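Chapter 6
Sorting Small Parts at the Bench
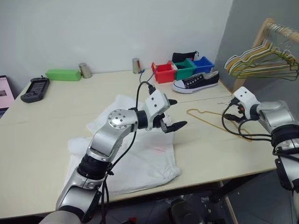
Sorting is one of the great pleasures of bench work, and it starts long before you own a single labeled drawer. It starts with a decision about what belongs with what. Screws are easy, so most people begin with screws, feel very pleased with themselves, and then run into the things that don't fit anywhere. Cord is a good test. A thin blue cord lying in a loop on a pale tabletop, with a metal cup on one side of it and a red bin on the other, could go a surprising number of ways. Is it wire, to be kept with other wire? Is it a lead that belongs to one particular device? Is it a scrap to be cut up for ties? You can't put it away until you've answered, and your answer tells you a lot about how your whole bench is set up. By the end of this chapter you should be able to look at any stray item and say where it goes in the time it takes to pick it up.

What you will do in this chapter

You will learn the difference between a sorting container and a storage container, and why mixing them up causes so much trouble. You will choose categories for a mixed lot of parts and test them. You will set up a bench so that your hands travel a short way between the pile and the bins. At the end there is a long exercise, the Sumampouw box, which many students tell us is their favorite afternoon of the course!

Words to know

Catch cup: a small open container that holds parts for minutes or hours, never for weeks.
Bin: an open-topped container with a fixed category and a fixed place.
Rack: the frame or stand that gives bins their places.
Orphan: a part whose category you haven't decided.
Lot: everything you have agreed to sort in one sitting.

6.1 Cups and bins

A catch cup is for now and a bin is for later. When you take something apart, the screws go into the cup, and when you put it back together they come out again. Metal cups are lovely for this. They are heavy enough to stay put when you bump the bench, and a screw dropped into one makes a sound, so you know it landed. (Try it with your eyes shut. Then try a washer. You'll soon hear which is which.)

Bins work differently. A bin should be in the same place on Friday as it was on Monday, because half the value of a bin is that your hand learns where it is. Color helps enormously. In the workshops where this course was first taught, red meant "fasteners" on one bench and "broken, do not use" on the next one over, and you can imagine what happened when people swapped benches. Pick a meaning for each color, write it on a card, and tape the card to the wall.

The commonest beginner's mistake is letting a cup turn into a bin. It fills up gradually - a fuse, two odd nuts, a pencil stub - and one day it's a container that nobody can name. Empty your cups at the end of every session. Anything you can't place goes into the orphan tray, and we'll deal with that in section 6.3.

6.2 Choosing categories

Suppose you have a lot of 400 mixed parts. How many categories do you want? With 2 you'll be done in minutes, but you will hardly have sorted anything. With 30 you'll spend the whole session hunting for the right bin, and several bins will hold one lonely spring. For a first pass, use 6. That is few enough to remember without reading labels and enough to break the pile into portions you can manage.

A good category can be said in one or two words. "Short cables" is good. "Cables and things that go with cables" will cause arguments. A good category also matches the way you will look for the part later. If you always go looking for connectors by shape, sort them by shape. If you go looking for them by the job they came from, sort by job, and don't let anybody tell you it's untidy.

Once the first pass is finished, take the fullest bin and sort it again by itself. Leave the others alone until they give you trouble. It is quite wonderful how much order you get from two short passes.

6.3 Orphans

Every lot has orphans, and they are the most interesting parts on the bench. Lay them out in a row and look for pairs. Very often two orphans turn out to be halves of the same thing, or three of them suggest a category you missed. Whatever is left goes back in the tray with a date on it. We use a slip in the plain style of the Vandine parts tray: the date, the name of the lot, and one guess at what the item is. "Wed 7 April, Zamine lamp, foot?" is a perfectly good slip.

Read through your slips each January. You will be able to identify more of the orphans than you expect, simply from having handled more parts.

Try it: the Sumampouw box

Work with a partner. You need one shoebox of mixed hardware, a cup each, and as many bins as you have categories.

1. Tip the box out and look at the pile without touching it. Each of you writes down a set of categories.
2. Compare your lists. Agree on one set and label the bins.
3. Sort the whole lot. Put doubtful parts in your own cup and keep going.
4. When the pile is gone, trade cups. Place as many of your partner's doubtful parts as you can.
5. Talk over any part you placed that your partner could not. What did you see in it?

Keep the sorted bins together when you finish. The Fament cabinet project in the next section begins with them just as you leave them, orphans included.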